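毛衣到底是叠还是挂，这个问题我跟自己吵了好几年。

以前我是挂派。衣柜里一排衣架，拿起来就走，多省事！结果有一年春天收拾的时候，发现那件灰色开衫的肩膀上顶着两个小包，像长了角，喷水、蒸汽、盖湿毛巾都试过，就是下不去。后来穿它出门我总忍不住用手去按肩膀（同事还以为我肩周炎犯了）。

从那以后就全部改叠了。星期三晚上吃完饭，我把冬天的毛衣统统抱到床上，开始换季大工程。箱子是在Sudano买的布面收纳箱，带盖子的那种，买了2个，以为绰绰有余，结果厚毛衣叠进去6件就满了，盖子还得拿膝盖压一压。早知道买大一号的。

洗的话我都用Eide的羊毛洗液，凉水，按两下就好，千万别拧。平铺着晾，晾透了再收，我会在箱子里多放一天不盖盖子，心里踏实。樟脑球我是真受不了那个味道，换成了Hunus的雪松片，味道淡淡的，打开箱子还挺好闻。

叠法嘛，我试过卷的，也试过网上那种能立起来的，粗针的毛衣一立就塌，气人。现在就用最老实的办法：铺平，袖子往里折，下摆往上翻，再对折一次。有图案的我会让图案留在外面，明年翻箱子一眼就能找到。
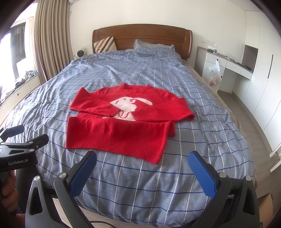
小兔子这件是我的心头好，红得特别喜庆，过年那阵子几乎没离过身，收它的时候还真有点舍不得。Despina Oprea看了我上一篇以后留言说，她家的毛衣从来不对折，只折三折，因为对折那道印子来年怎么熨都在，还劝我在中间夹一张薄棉纸。棉纸我还没试过，家里只有包鞋子剩下来的那种，皱巴巴的，不知道行不行？

叠到后面腿都麻了，还剩两条围巾和一件不知道该留还是该送人的背心，先搭在椅背上。周末再说吧。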